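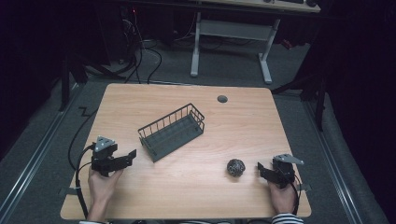
## Step 1: Start with something ugly

The Udus hand grippers come as a pair, one per hand, and the booklet suggests you begin with a cube. Ignore it. A crumpled ball and a mesh basket will teach you more in ten minutes, mostly humility.

1. Clear the table apart from the ball and the basket.
2. Set the basket to your left, at a slant.
3. Bring the right gripper in from the side, jaw level with the ball.
4. Close slowly. The trigger has two speeds, and the second is regret.
5. Lift, cross to the basket, open.

Keep both cables off the tabletop. They will find their way back.

## Step 2: Save the take

Press the side button before you put anything down. Udus stores 127 takes per session, then deletes the oldest without a word - the November update was meant to fix this.

The pair costs 594 from Drotbridge. The carry case is extra, naturally.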